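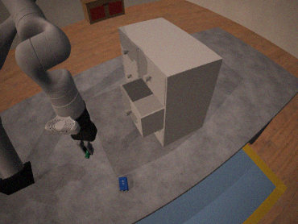
Under my last entry a reply in green ink says that the Darer works fine, that the kettle at home has been clean ever since one was clamped on the pipe, and that I should stop fussing over decimals and recommend it.

I'm glad about the kettle. I'd like to know how often it was cleaned before, who cleans it now, and if the clamp went on the same month the household switched to the filter jug. I asked in the margin and got a shrug drawn in green ink.

**November, morning**

Where things stand. The Darer is a pair of magnets in a plastic collar. It clamps around the cold feed and is supposed to stop limescale from sticking to whatever is downstream. The leaflet says the effect "develops fully" after 200 liters. It doesn't say what the effect is or how you'd know it had developed.

Water is straight Flernitz mains. Hardness at the tap came out at 405 mg/L as calcium carbonate, titrated twice with the same result. That's hard enough to fur up anything, so if the collar does something we ought to see it.

Setup is unchanged from last time except where noted:

- one feed, split by a tee into line A and line B, same copper, same length
- Darer on A, an empty collar on B (same plastic, magnets taken out)
- one Alexiou immersion element per line, both from the same box
- meter on each line, stop at 2,000 liters
- elements dried overnight and weighed before and after

The empty collar is new. Last time B had nothing on it, and anybody walking past could tell which line was supposed to win. I also had the collars fitted while I was out of the room, and the key is in a sealed envelope in the drawer. I wrote "Darer on A" above out of habit, so strike that. I don't know which is which and I shouldn't be guessing.

Meter on A read 3,958 at the start. It never got zeroed after the previous job and won't zero now, the reset pin is bent. Subtract by hand. B starts from zero. Whoever copies this into the spreadsheet please read this line first, we got a very exciting result last spring out of exactly this kind of thing.

**Same day, after lunch**

Line B is running slower than A. Not by much, but it's there in both meters. Cleaned the strainer and no change. Swapped the two valves and the slow flow followed the valve, so it's the valve. Fitted a spare and they now match as well as I can read them.

This matters more than it sounds. Slower water over the same element comes out hotter, and hotter water drops more scale. If I'd left it, B would have come out heavier and we would all have been very impressed by A. I now wonder if that's what happened in the first run, because I never checked the flows then. I've gone back and put a question mark next to the old result. It was our one "positive" and I don't think it's worth anything.

Threw away the water already passed, rinsed both elements in vinegar, rinsed again, dried, reweighed. Starting over. Annoying - that's most of a day gone.

**Evening, reading**

Went through the sales folder properly. Notes:

1. The "before and after" pipe pictures are of two different pipes. The fittings don't match.
2. There's a letter from a laundry in Firnitz, very happy. Firnitz water is much softer than ours. You could clamp a sandwich around a pipe in Firnitz and not get much scale.
3. One chart has no units on either axis. It goes down nicely.
4. The explanation has changed between the old leaflet and the new one. In the old one the magnets "align" the minerals, in the new one they alter the crystal shape so the scale is soft and washes away. Those aren't the same claim. The second at least can be tested, so I'll keep whatever comes off each element and look at it under the microscope.
5. The money-back period is shorter than the time the leaflet says you may need to wait to notice savings.

To be fair to it, there is published work on magnets and scale, some of it careful, and it doesn't all point one way. Pipe material, flow rate and temperature all seem to come into it. I'm not claiming it can't work. What I object to is a folder that wouldn't look any different if it didn't.

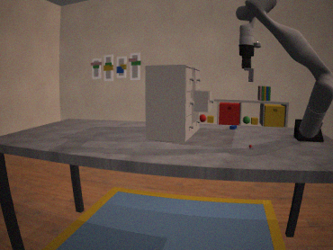
*Long gray table, arm at the right.*

**Next morning**

Both lines ran through the night. No leaks. Stopped each one at the 2,000 mark (A by subtraction, checked it on paper). Elements out and into the drying oven.

By eye they're both white and both ugly. I had two people look at them without telling them anything and ask which was cleaner. They disagreed. One of them then changed sides.

Rubbed the end of each with a thumb. Scale on both is hard and gritty, and I can't feel any difference. The new leaflet's "soft powder" should be obvious if it were there. Scraped a little from each into separate vials, labeled A and B only.

**Afternoon**

Weighed. The gap between the two is smaller than the gap I get when I take one element off the balance and put it back on. I repeated that several times to be sure I wasn't just bumping the thing. So no difference I can stand behind, in either direction. Envelope stays shut until the scrapings have been looked at.

For green ink: one run isn't proof of nothing happening, I know. Still to do:

- swap the collars between lines, repeat
- repeat at lower element power, as the leaflet mumbles something about "moderate temperatures"
- get a second meter with a reset that works
- ask Alexiou if the sheath on these elements is coated, the data sheet doesn't say
- photograph the scrapings at the same magnification this time

Please don't order more collars until then. And please don't borrow the vinegar, I'm down to the last bottle.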